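Jerkard line weekend closures, anyone know whats going on?
Transit & Commuting > Rail

Page 1 of 1

platform_rat
28 Jan 2023, 7:42 am

Got to Malabanan station this morning, gates down, paper sign taped up. "No rail service, use shuttle." No hours. No map. Where does the shuttle stop?? App still shows trains every 12 min like nothing is happening.

Is this the whole line or just the north end?

dee_from_conent
7:58 am

North end only. Conent to Plellier. Trains still running south of Conent but every 20 or so. Shuttle picks up on the east side of the street, by the bank, not at the regular bus bay. Took me two laps to find it.

platform_rat
8:03 am

Thanks. East side by the bank. Why not the bus bay, there's a shelter there and everything

mwhitlow
8:20 am

Because the 38 lays over in that bay and they won't move it. Same thing in October when they did the switch work. People stood in the rain.

It was in the service notice btw. Posted Thursday.

dee_from_conent
8:26 am

Posted where

mwhitlow
8:31 am

Agency site, under Projects, then Jerkard Renewal, then Notices. PDF.

platform_rat
8:33 am

lol ok so four clicks and a pdf. Most riders are never going to see that

Kenneth Ocampo
9:10 am

I ride this every Saturday for work. Left at 6:15, shuttle came 6:50, dropped us at Plellier 7:40. Normally that is a 19 minute train ride. I was late, my boss doesn't care about track ties.

How many weekends is this going on? The sign doesnt say. The driver didn't know either, he said he was told to show up and drive.

mwhitlow
9:22 am

Notice says every weekend through the end of spring, "subject to change." Work is tie replacement, drainage under the Malabanan cut, and platform edges at Plellier. It needs doing. That cut floods every time it rains hard, and then you get slow orders for a week. I'd take a bunch of bad weekends over another year of that.

railcard845
9:40 am

Easy to say if you work Monday to Friday.

mwhitlow
9:44 am

I work Sundays. I take the shuttle too.

railcard845
9:51 am

Fine. But they could do it overnight. Other cities do overnight.

mwhitlow
10:02 am

Overnight window on this line is under four hours once you count power off, crew walking in, crew walking out, power on. You get maybe two hours of digging. Drainage work you have to open up the trackbed, can't close it again in two hours. They said this at the first open house and at the second one.

tallgrass_ln
10:15 am

Was at the second open house. They did NOT say two hours. They said overnight was "looked at". Somebody asked for the cost comparison and they said it would go on the website. It's not on the website.

Also half that meeting was about the Plellier parking lot. 100 people in a room and we spent 40 minutes on parking.

mwhitlow
10:19 am

First open house then. I might be mixing them up. The number came from the engineer, tall guy, blue jacket.

Yurii Kostiuk
10:47 am

Hi all. I sit on the riders advisory group for the Jerkard line, not an employee, no pay, just go to the meetings. Few things I can confirm:

Closure is Conent to Plellier, Saturday and Sunday, first train Monday is normal.

Shuttle stop at Malabanan is east side. We asked for the bay. Answer was no, because of the 38.

Shuttles are supposed to leave every 15 min. If you waited longer please post the time and stop here and I will bring it to the next meeting. Kenneth your 6:50, was that the first one?

The app thing we raised in October. Still waiting.

Kenneth Ocampo
10:55 am

First one I saw. Got to the stop 6:20. So 30 min at least. There was eight or nine of us by the end. One lady gave up and called a cab.

Yurii Kostiuk
11:01 am

Noted, thank you.

Next meeting is at the Conent branch library, upstairs room, open to anybody, you don't have to sign up. You get two minutes to speak. Please come if you can, it's usually the same six faces. Bring your times written down, it helps a lot more than "the shuttle is always late." There's coffee.
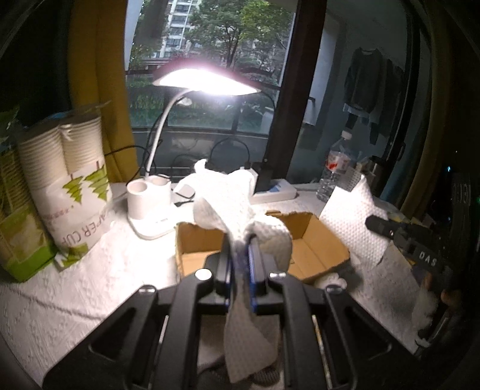 dee_from_conent thinks two minutes a person is a joke when the closure runs all the way to spring, and wants to know if written comments count the same as showing up.

Yurii Kostiuk
11:20 am

Dee, yes they count. They go in the packet. Send before noon the day of and they get printed. But to be fair to your point, spoken ones get an answer in the room and written ones get a letter back, sometimes weeks later.

railcard845
11:26 am

I wrote in October. No letter.

Yurii Kostiuk
11:29 am

Message me the date you sent it, I'll ask.

sorrel_b
11:48 am

Question about bikes. Shuttle driver told me no bikes at all. Notice says front rack, two per bus. Which is it? I rode from Malabanan to Conent on the shoulder and it was not fun, trucks the whole way

mwhitlow
11:55 am

Depends on the bus. If it's a regular city bus it has the rack. If it's one of the white charter coaches no rack, and the driver's not allowed to put it underneath.

sorrel_b
11:57 am

So it's luck

mwhitlow
11:58 am

Pretty much

tallgrass_ln
12:14 pm

Nobody's brought up strollers and wheelchairs. Charter coaches have steps. My neighbor uses a chair and was told to call ahead and they'd send a van. She called. On hold 25 minutes, then was told the van has to be booked the day before. That's not in the notice, I read all of it.

Yurii Kostiuk
12:22 pm

That one is serious. Please ask her if she would write it up, even three lines. Access complaints get handled seperately and there is a deadline for them to respond.

tallgrass_ln
12:30 pm

Will ask. She's pretty fed up though.

railcard845
12:41 pm

Alternative for anyone going Conent to Plellier: take the 123. Nobody talks about it because it goes around by the hospital but it's every half hour Saturdays and it's never late. 35 min end to end. Beats what Kenneth had.

Kenneth Ocampo
12:50 pm

Does it run at 6?

railcard845
12:53 pm

First one 6:40 I think. Check it.

Kenneth Ocampo
12:58 pm

Checked, 6:55 on Saturdays. No good for me but thanks.

dee_from_conent
1:15 pm

They should just run an extra 123 at 6:15 while the line is shut. One bus. How hard is that

mwhitlow
1:24 pm

Different budget, different garage, driver picks are set for the quarter. Not saying it's impossible.

dee_from_conent
1:27 pm

You always have a reason lol. Do you work for them?

mwhitlow
1:31 pm

No. I read the pdfs.

platform_rat
1:50 pm

Ok so back to my original question, fares. Tapped on at Malabanan out of habit at the reader outside the gate, then took the free shuttle, then tapped on again at Conent. Charged twice. Anybody get that refunded?

sorrel_b
2:04 pm

Yes, in October. Call, don't use the web form. The form wants a trip number and the shuttle doesn't have one. Took ten days to show up on the card.

railcard845
2:09 pm

They should cover the readers. Garbage bag and some tape, done.

mwhitlow
2:12 pm

Agree with railcard on this one, write it down somewhere

Yurii Kostiuk
2:30 pm

Adding it to my list. So far: early shuttle gaps, app still showing trains, which buses have racks, booking rule for the van, readers left on at Malabanan, early 123. If I missed something say so.

tallgrass_ln
2:38 pm

The cost comparison. Overnight vs weekend. They promised it.

Yurii Kostiuk
2:41 pm

Yes, sorry. Added.

platform_rat
4:36 pm

Update, coming home. Shuttle at Plellier leaves from the taxi lane now, not the front entrance. Sign still says front entrance. Waited 20 min at the wrong spot with a bunch of other poeple, then somebody's kid saw the bus go by.

Kenneth Ocampo
4:52 pm

Taxi lane, got it. On my way there now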